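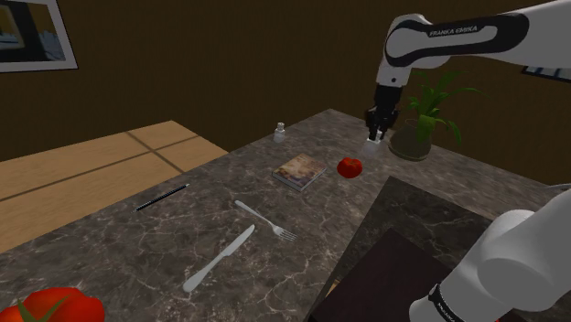
*Simulated tabletop used in the demonstration: a Franka Emika arm above a small white object, with a book, cutlery and a tomato on the marble.*

# Notes from the Open Day at Soter

August 28, 2025

I attended the summer open day at Soter, where the manipulation group presented its work to visitors from industry, schools and the local council. I had last been to the building in March, for a short meeting, and had not seen the laboratory itself. The following notes are intended for readers who asked me for an account of the visit, and in particular for those who were placed on the waiting list.

Visitors were received in groups of 14. Each group was given a short introduction in the main hall and was then taken upstairs to the room where the simulation work is carried out. The host for our group was Hanne Savolainen, who leads the project known as Selaria. She spoke clearly and without slides, and she took questions throughout.

## The purpose of the simulated table

Selaria concerns the handling of ordinary household objects. Much of the training is done on a rendered table before any program is passed to a physical arm. The objects are things a visitor would recognize at once. On the table we were shown there was a salt shaker, a fork, a knife, a pencil and a potted plant in a brown pot, in addition to the items named in the caption.

Ms. Savolainen explained that the arrangement of the table is changed between runs. Objects are moved and turned, and the surface and the room are replaced from a library of 400 combinations. The gray marble with its dark veins was described as one of the more demanding surfaces, as the veins can be mistaken for the outline of a thin object. The pencil, she remarked, is the item the group worries about most on that surface.

A visitor asked why a plant should be included when the arm is never told to pick it up. The answer was that a kitchen table usually has something on it that must be left alone, and that long leaves close to a gripper are a fair test of whether the planned path is a careful one.

## The demonstration

The demonstration was run on a large screen at the end of the room. Instructions were typed in plain sentences by a member of the group, and the simulated arm carried them out at normal speed. We were shown 3 tasks, each of them repeated with the objects in new positions.

The first task was completed on each attempt. The second, which required the fork to be lifted and set down beside the knife, failed once when the fingers closed too high. The run was not hidden or cut short, and the group was shown the record of finger positions afterward. I found this part of the visit the most useful. The third task was slower and involved an object placed near the tomato, which the arm was required not to touch.

The figures given for the project were modest. A training session consists of 300 runs, after which the results are read by a person and the failures are sorted by cause. Heiskanen, the company which supplies the computing equipment, had a representative present, who answered several questions on running costs. Those answers were addressed mainly to the industry visitors, and I did not take them down.

## Questions from visitors

The discussion afterward ran past its allotted time. Several people wished to know when such a system might be used in a home. Ms. Savolainen declined to give a year. She noted that the next stage, named Fandirier, will move a small number of the tasks to a real table in a care kitchen, under supervision, and that the choice of tasks has not yet been settled.

There was also a question about soft fruit. The group has not yet worked on grip force for food, and a rendered tomato does not bruise in their present software.

## Practical remarks

The upstairs room is warm and has few chairs. Sound from the neighboring workshop made some of the questions difficult to hear, and those attending a later session are advised to stand near the front. Printed notes were available at the door in Finnish and English. Registration for the next open day will be handled through the reception desk at Soter, and places are allotted in order of application.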